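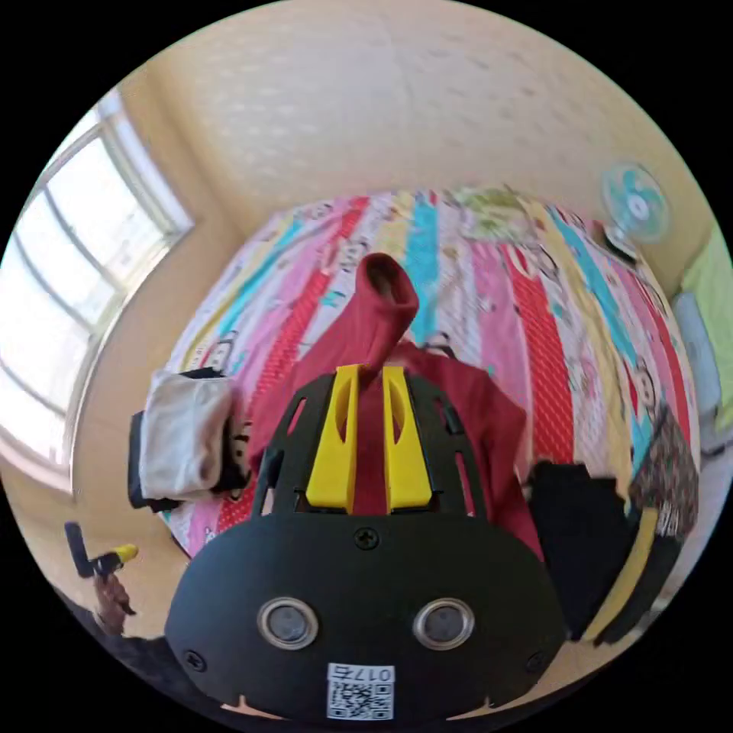 Home Products Trade Newsroom Support Contact

Hekent releases revised Wastow rainwater diverter for metropolitan and rural roofs

BRUSTETACH, November: Hekent has begun supplying the revised Wastow first-flush rainwater diverter to plumbing merchants and rural suppliers. The unit replaces the original Wastow in all current catalogues. Existing installations remain supported, and seals and outlet fittings for the original unit will continue to be stocked.

A first-flush diverter is installed between the roof gutter and the rainwater tank. It captures the initial runoff from each rain event, which carries most of the dust, leaf fragments and bird droppings deposited on the roof in dry weather. Once the chamber has filled, a floating ball closes the inlet and the remaining flow is directed to the tank. The chamber then drains slowly through a controlled outlet and is available for the next event.

The revised Wastow retains this operating principle. Changes are confined to the outlet assembly, the ball seat and the wall bracket.

Outlet assembly

The original Wastow drained through a single moulded orifice at the base of the chamber. Service enquiries received by Hekent indicated that this orifice was the most common point of failure, particularly on properties with overhanging eucalypts or unsealed roads nearby. Fine sediment settled over the opening and the chamber remained full between rain events. In this condition a diverter provides no benefit and all runoff passes directly to the tank.

The revised unit draws through a raised standpipe with a removable mesh sleeve. Sediment collects in a sump beneath the level of the standpipe and is discharged when the base cap is unscrewed. The drain rate is set by an interchangeable flow disc. 2 discs are supplied: a slow disc for sites with frequent light rain, and a fast disc for sites where rainfall is seasonal and intense. The slow disc is fitted at the factory.

Ball seat

The ball seat has been changed from a push-fit ring to a threaded collar with a replaceable elastomer seal. The collar may be removed by hand from below. It is no longer necessary to cut the downpipe in order to inspect the seat. Installers should apply hand pressure only; the use of multigrips on the collar will distort the thread and is not covered under warranty.

Wall bracket

A full chamber imposes a considerable load on its fixings. The revised bracket has a wider footprint and slotted holes, permitting vertical adjustment after the first fixing has been made. Brackets are to be spaced at no more than 490 mm centres on masonry and 400 mm centres on lightweight cladding. Where cladding is fixed over battens, brackets must be fastened through to the framing. Fixings are not included.

Field assessment

Prior to release, the revised outlet assembly was assessed at the Hekent yard in Brustetach and on a group of occupied properties in the surrounding district. The assessment recorded 3,518 complete fill-and-drain cycles across all units. Particular attention was given to drain time after extended dry periods, when the first runoff is heavily loaded with dust. Mesh sleeves were left uncleaned for the full interval recommended in the maintenance schedule.

Drain time lengthened gradually as material accumulated on the sleeve and returned to its starting value after rinsing. No sleeve required replacement. Some early bases showed slight weeping at the cap thread, and the cap gasket was subsequently thickened. All units now being supplied have the thicker gasket.

Sizing

Chamber volume is determined by roof catchment area and expected contamination. Clean metal roofing in open suburban settings requires a smaller diversion volume than tiled roofing beneath trees. The Wastow chamber is extended using standard stormwater pipe, cut to length on site. A sizing table is printed inside the carton lid and repeated in the installation guide. Where a roof is served by several downpipes, each downpipe entering the tank separately requires its own diverter.

Hekent notes that a first-flush diverter does not treat water. It reduces the quantity of sediment and organic matter entering the tank. Households using tank water for drinking should follow the advice of their local health authority on filtration and disinfection.

Compatibility

The revised Wastow accepts the same pipe sizes as the original and may be fitted in the same position without alteration to the tank inlet. The new outlet assembly can be purchased separately as a retrofit base. The threaded collar cannot be retrofitted, as the upper housing differs.

The unit can be used with the Nieminen leaf-shedding rainhead, which is installed upstream at gutter height. Use of a rainhead is recommended where trees overhang the roof, and will extend the interval between sleeve cleans.

Availability

The revised Wastow is available now through plumbing merchants and rural suppliers. Retrofit bases, mesh sleeves, flow discs and seals are listed as separate items. Trade account holders may request the installation guide and dimensioned drawings from the Hekent office in Brustetach.

Comments

tankstand_ted: Had the old one fill up with silt every summer. Is the retrofit base the same thread, or do I need to glue on a new adaptor?

gumleafgully: We're under stringybarks, so the mesh will cop a flogging. Can you buy the sleeves in a multipack?

downpipe_dora: @tankstand_ted I put one on last weekend, same thread. Drain the chamber first or you'll get it all down your arm.

gumleafgully: Also, could the sizing table go on the website please? My carton lid went out with the recycling.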